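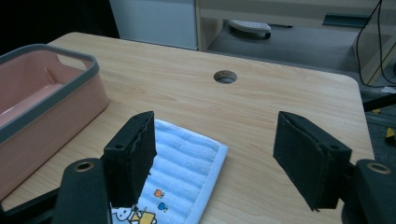

desk, cable hole, friday brain

ok thread on switching my mom's landline to internet calling bc three of you asked and I keep typing the same thing in replies

1/ background. mom has had the same number since before I was born. phone company sent a letter that the copper line on her street goes away in February. letter was four pages. the useful part was one paragraph on page 3

2/ first thing: DO NOT cancel the old line first. I cannot say this loud enough. cancel it and the number can go back in the pool. you sign up with the new place, THEY pull the number over, the old account closes after

3/ you need the account number and the transfer PIN. not the PIN you log in with. different PIN. I sat on hold 2 times to learn this. hold music was one flute

4/ the name and address on the new form have to match the old bill exactly. mom's bill still says "Apt" and her building switched to "Unit" years back. rejected. put Apt, went right thru

5/ went with Stekix. not an ad, they were just the ones who picked up the phone. you get a little adapter, it plugs into the router and her regular phone plugs into the adapter. same phone! same giant buttons! this was her one demand

6/ what you lose: power goes out, phone goes out. old line didnt do that. so get a battery backup for the router AND the adapter. ours was on sale, check the weight before you offer to carry it up the stairs

7/ 911. you have to type in the street address yourself on the website. Takes two minutes. go do it before you plug anything in. if she moves you do it again

8/ if there's an alarm panel or a medical button on the old line, call that company FIRST. mom's button company (Drernus) had to mail a new base. took over a week and they didnt seem in any hurry abuot it

9/ her old answering machine still works. it has a message from my uncle on it that she plays on his birthday so this was not a small thing. voicemail from the new company will grab the call before the machine does, so turn voicemail off or set it to more rings

10/ money. old bill had a "line maintenance" fee, a "line access" fee and I think a fee for the fees. new one is less than half. she's spending the difference on better coffee, good for her

11/ whole thing start to finish was 2 weeks and most of that was waiting. number moved over on a tuesday morning, she called me from it to ask if it was working

ok going to eat something. will try to answer stuff but mostly go read your own letter, page 3

Comments

Verna Doucet
The Apt/Unit thing!!! We got rejected over a middle initial. Thank you for this.

Ehab Sqalli
does it still work with a fax? asking for my dad, who is still faxing people

Tariq Khattak
Ehab, mine was hit or miss. Short ones went through, long ones died halfway.

Trinity Lindqvist
where is the transfer PIN on the bill, I have looked at this thing front and back

Verna Doucet
Trinity it wasn't on ours at all, had to call and ask for it.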